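Braris Incident Reports, release 3

What is in the box

Braris is a collection of 538 short news reports on armed incidents: shelling, drone strikes, checkpoint shootings, raids, the occasional ceasefire that lasted until lunch. Every report was published in English by a local or regional outlet, and every one has been marked up by hand for who did what to whom, where, and according to which source. The last of these takes up most of the work and causes all of the arguments.

It was put together for people who build tools that read conflict news, and for people who study how it gets written. It is small. If you want millions of rows there are plenty of places to get them, most of which have never been opened by anyone with eyes.

Files

reports.tsv has one row per report, with an ID, the month of publication, the region, the headline and the body text.
events.tsv has one row per event. A report may hold several events, and often holds the same one three times with different numbers.
casualties.tsv lists killed, wounded, detained and missing as separate columns. Blank means the report did not say. Zero means the report said zero. Please do not fill the blanks with zeros. Release 1 did that for us, and we are still getting mail.
sources.tsv records who each claim is credited to: health officials, military spokespeople, witnesses, other media, or the ever-reliable "reports."
notes.txt is the annotators' running log, lightly cleaned for language.

How the reports were chosen

We began with 3,000 reports and dropped everything that was opinion, everything that was a rewrite of a wire story with the adjectives swapped, and everything under 200 words. What was left went through a second reading, which is where the number came down to its present size. The choice of outlets reflects what we could get permission for. It leans toward places with a working contact page.

How they were marked up

Two annotators read each report on their own and then compared. The guidelines started at four pages and now run to 31, nine of which are about the word "militant." Where the two agreed, the label stands. Where they did not, a third reader settled it, and the row carries a 1 in the column called disputed. There are 109 such reports. Have a look at them before you train on anything, and before you write to us about a label you dislike, as there is a good chance somebody here disliked it first.

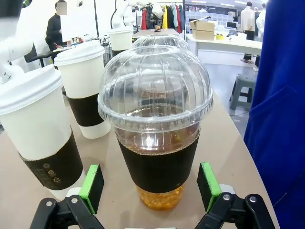
Tea with something golden at the bottom, domed lid still on.

Agreement was high for places and dates, fair for casualty counts, and poor for cause. Sentences like "a house was hit" were the main trouble. A house does not get hit by itself, but an annotator may only mark what the report says, so the actor field stays at UNKNOWN even when every reader in the building has a firm view.

Names of places

Place names follow the spelling in the report, with a standard form in a second column. The standard form comes from the Orden gazetteer, which is good on towns and hopeless on neighborhoods. We patched the gaps by hand. Non-English letters in surnames and streets were kept as printed, and the file is UTF-8. If your software turns Şimşekoğlu into a row of question marks, the fault lies with your software.

Names of private persons have been replaced with codes such as P014. Ages were kept.

Known problems

Casualty figures change as the day goes on, and we hold only the version we collected. Treat them as what was printed at one moment. They should never be added up and called a death toll. Someone did this with release 2 and made a chart.

The Varetti tokenizer splits several rank abbreviations in two. Offsets in events.tsv are counted in characters for this reason, so use those.

About a dozen events cross midnight and carry two dates. The parser in the scripts folder takes the first one, for no deep reason.

Changes since release 2

Blanks and zeros checked again throughout. Column "side" removed, to general relief. Duplicate IDs fixed, except the pair we found this morning.

License and contact

Annotations are free for research use with credit. The report texts remain with their publishers, so do not repost them. Corrections are welcome through the issue tracker, with the report ID and the sentence you mean pasted in full.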